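Kitchen Notes, 20/05/2019

The shared kitchen at Bandach reopened after the new counters went in. Thanks to everyone who ate at their desks in November and again this spring. Dishes now go into the long dark tray on the wood table, and the tray goes to the sink at the end of lunch. 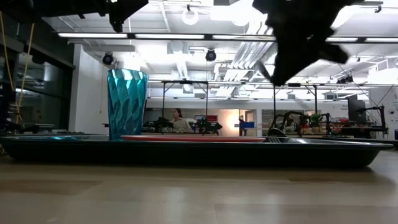 Please scrape plates before you set them down. Stand cups and tumblers upright at one end and keep forks out from under the plates, where they get missed. Glassware still goes on the shelf by the window.

The Multell order came in with 72 new forks, which should hold us for a while. If you took plates up to the second floor, bring them back by 2 p.m. so they can go in the afternoon wash.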